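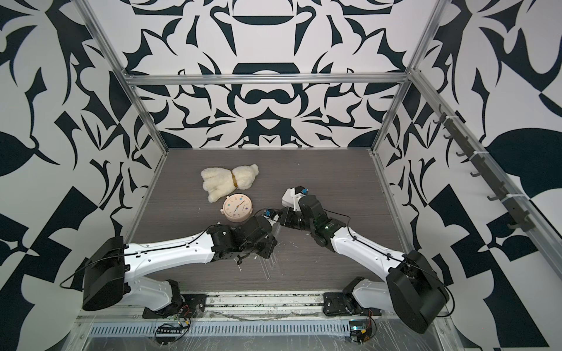

The wallpaper hanger wanted to meet at a café in Sirnness at seven in the morning, which tells you something about people in the trades. I was late. She'd already finished her toast and was drawing on the back of the menu, working out a stairwell she had to start at nine.

She's been hanging paper for 22 years and learned it from her aunt, who wouldn't let her touch a brush for the first summer. "I mixed paste and I carried the table," she told me. "Then I carried the table back out to the van. I was so bored I nearly went and did hairdressing."

I'd gone in wanting to talk about big prints, as I've got a small dining room and a very large crush on a black-and-white leaf paper from Mukero. My partner thinks it'll be like eating inside a zebra. I put this to her and she laughed for quite a while.

"People come to me scared of a big pattern in a little room," she said. "They pick some tiny sprig instead, and from the doorway it looks like the wall's got a rash. Go big! You're only in there for dinner."
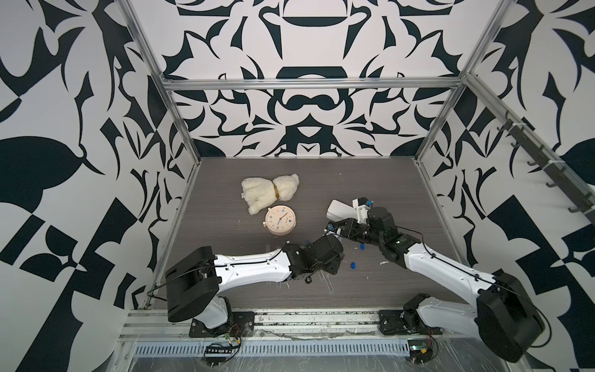

What she does worry about is the middle. With any mirrored design she starts at the centre of the main wall and works out to the corners, even if it means wasting half a roll. She once had a client insist on starting from the window to save paper, and the client rang her back that same week to have the lot stripped. "I charged her, too," she said, stirring her coffee. "I felt bad, but I charged her."

Corners were the bit I really wanted to hear about, having made a mess of one in our hallway in July (it's behind a coat rack now, please don't look). Her advice was to stop trusting them. In the older houses up along Domínguez Street she's never met a straight one. She cuts the strip so it just turns the corner, then drops a fresh plumb line on the next wall and starts over from that, letting the mismatch hide in the crease.

"Your eye forgives a corner," she said. "It won't forgive a lean."

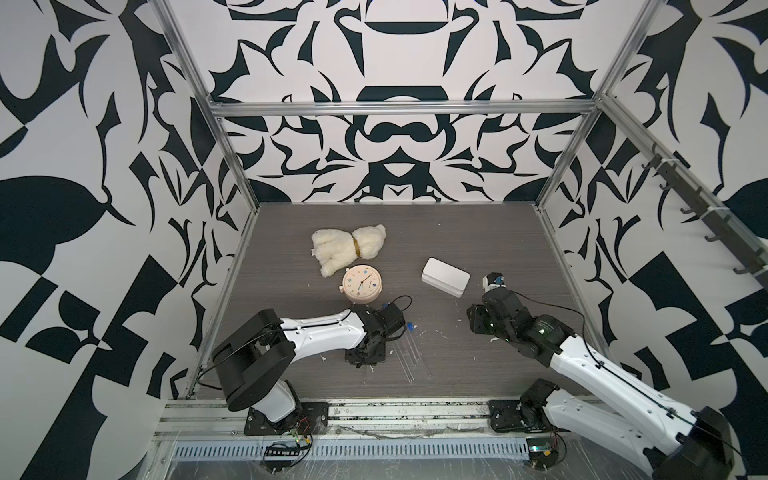 Black on white across three walls, with the mirrored design at the back.

We got onto money, because I can't help myself. Her last feature job took 3 days and the paper alone came to $318, which I thought was pretty reasonable until she mentioned that was with her trade discount at Fimell. She buys 4 rolls where the calculator says three. The spare goes home with the client, and she writes the batch number inside a cupboard door in pencil.

I asked what she's got on her own walls. Long pause. "White paint," she said. "Flat white, the whole house. I look at pattern all day, love, I want a lie down when I get home."

She did have a look at the photos of my dining room before she left, flicking through them with one arm already in her jacket. She says the radiator has to come off first. I haven't told my partner yet.

14 comments
Share this story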